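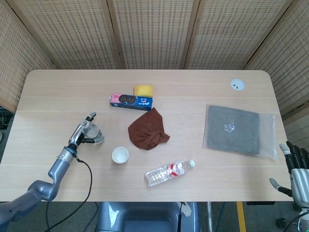
Table, rattan screens up around the far side.

Tuesday, January 2, 2018

Fund returns notebook, Jernville, continuing from the December pages.

Markets open again, feed slow until mid morning. Spent the wait rereading my own notes from before the break and could not follow half of them. Trying to write fuller ones today. No promises.

Where we are. Question is still whether the December payouts (capital gains distributions, the big lumpy ones) are being put back into the total return series on the right day. If they go back on the wrong day the annual return hardly moves but the daily series gets a hole and then a spike, and everything downstream that uses daily data is garbage. Volatility, drawdown, tracking difference against the index. All of it.

Sample is 658 share classes, US stock funds only, no money market, no funds of funds. Froze the list before the break so it won't shift under us. Ladi wants the closed classes left in. Agreed, they stay until their last price.

Test one. Simple. For each class take the drop in price on ex-date, compare to the payout, compare to what the index did that day. If the drop is missing on ex-date and turns up a day later, flag it. If the drop is there but the payout is booked on the pay date, flag it under a different letter. L for late price, P for pay date. Should have done this at the start instead of staring at charts.

Result: 142 flagged. More than I wanted. Nearly all P.

Looked through the P group by hand until I got bored. Clear pattern. Trater feed gives three date fields, record, ex, and payable, and when ex is blank our loader falls back to payable. I wrote that fallback. In June, by the look of the change log, with the comment "temporary". So the feed is sloppy about blanks but the hole in the series is ours. Told Hedvika before she found it.

Why did it not show up all summer: quarterly dividends are small. A few cents booked some days late disappears in the noise. December payouts are big and there it is, sticking out of the chart like a nail.

Worked one through on paper to be sure. A Weltalari small company class, payout of 85 cents a share. Price falls on ex-date as it should, series shows a loss that day, payout comes back on the payable date, series shows a gain that did not happen. Year return off by a hair only. Daily volatility for December visibly higher than the sister class that has the ex field filled in. Same portfolio, same manager, same holdings, so the two lines ought to sit on top of each other apart from fees. They don't. After moving the payout to ex-date by hand they do. Good enough for me.

Side note, the hair in the annual number comes from the reinvest price. Shares get bought at the ex-date price or at the payable date price depending on which one you beleive. Prospectus language for Weltalari says ex-date reinvestment. Have not checked the others. Do not assume they all do it.

Fix options, as argued at the whiteboard:

a) When ex is blank, use record date plus or minus the usual rule. Problem, for open end funds the usual rule isn't all that usual. Some go ex same day as record, some the next business day. Fund family habit, mostly.

b) Infer ex from the price drop. Works great for large payouts, useless for small ones. On a day when the market falls hard it could pick the wrong day and nobody would notice.

c) Borrow ex from a sister class in the same fund. Classes of one fund go ex together in every case I looked at. Needs the fund-to-class map to be right.

d) Leave blank, drop the class from daily stats until somebody fills it in. Safe, dull.

Ladi for (c) then (d). Hedvika for (d) straight off, says an inferred date looks exactly like a real one six months later and we will forget. She has a point given "temporary" above. I like (c) then (b) for large payouts then (d). We settled on (c) then (d), with a source column so each date says where it came from: F for feed, S for sister, blank if none. Inferred from price is out for now.

Fund-to-class map lives in Lumbao, which has not been touched since the class mergers last year. Ran it against the frozen list. Mostly ok. Several classes point at a fund that was merged away, so they have no sisters at all as far as the map knows. Fixed the ones I could confirm from the filings. Rest are on a list taped in the back of this book. Ladi says taping things in books is why we have the software. Fine.

Re-run with (c) in place. Took longer than it should. First pass crashed on a class with two payouts on one date, a short-term gain and a long-term gain reported as separate lines. Loader was keeping the last line and tossing the first. So a second bug, older than mine, and it means some payouts in the series were too small, nothing to do with dates. Sum the lines by date and type, then add up the types. Done. Keep the types separate in storage, the tax people want them split.

Second pass ran clean. P flags way down. Did not write the new count since the L flags moved too and I don't understand that yet. Will not quote any number from today's re-run until I do. Hedvika asked twice. Same answer twice.

Thoughts on L. Late price, meaning the feed carries yesterday's price on ex-date and then catches up. Could be real stale prices from the family, could be our cut-off. We pull at a fixed hour. Families that report late get yesterday's price carried forward and then the correction comes in the morning file. Do we load the morning file? Supposed to. Checked the log for the last week of December: morning file loaded every day except one, where it arrived empty and the loader took that as no corrections. An empty file and no corrections look the same to us. Need a header check or a row count. Put it on the list.

If that one day explains most of L then it's a reload and we're done. If it doesn't, it's a proper problem and I will need to ring Trater.

Lunch late. Sandwich.

Afternoon, smaller stuff.

Tracking difference table for the index funds. Window is 12 months, calendar year, ending last trading day. Someone (me) had it ending on the last calendar day, a Sunday, and the join quietly dropped those rows. Moved to last trading day. Table full now.

Fee column. Two sources for the expense ratio, the annual report and the prospectus, and they differ when there's a waiver. Net of waiver is what the investor paid, so net goes in the return comparison. Gross goes in a separate column. Don't mix them in one chart again, that got us an angry email in the fall and it was deserved.

Ladi asked whether the daily volatility ranking that went out before the break is wrong. Short answer yes for any class with a P flag. Long answer, order at the top of the table probably doesn't change much as those are sector funds and swing more than anything we did to them. Middle of the table is tight and will shuffle. Told her we should send a note now saying December is under review and then a corrected table. She will draft, I check the wording. No blaming the feed in it, the fallback was in our code.

Hedvika went back over the earlier Decembers for the same thing. Old loader, different fallback, it skipped the payout entirely if ex was blank. Worse in a way, annual return wrong as well. But the feed had fewer blanks back then, she thinks. She is pulling the raw files to see. Needs the archive disk, which is slow, so tomorrow.

Things I'm unsure about and want on paper:

Sister borrowing when the sister is an institutional class with no payout of its own that date. Happens? Think not, gains are paid by the fund and split by shares, every class gets the same gain per share. Dividends differ by class on account of fees. So the date carries over, the amount never does. Do NOT borrow amounts. Underlined in the actual book.

Classes launched mid-December. No payout history, a sister date could hang a payout on a day before the class existed. Add a check on first price date.

Funds that restate a payout after the fact. Saw one, estimate published first, final amount lower. Feed overwrote the estimate with no trace. We should keep both. Storage is cheap, arguing later is not.

To do:
Reload the empty morning file day, recount L.
Row count check in loader.
Remove the fallback for good. Remove the comment too.
Source column in the export, and tell whoever reads the export it's there.
Finish the orphan classes in Lumbao.
Read reinvestment language for the bigger families, at least the ones in the top half by assets.
Check Ladi's note before it goes.
First price date check.

Added before leaving: reload of the bad day started, sitting in the queue behind the nightly job. Will not be done till late. Leaving it runing. If it's failed by the time Hedvika gets in, kill it and start again with the pricing step off, the password for the job account is the new one.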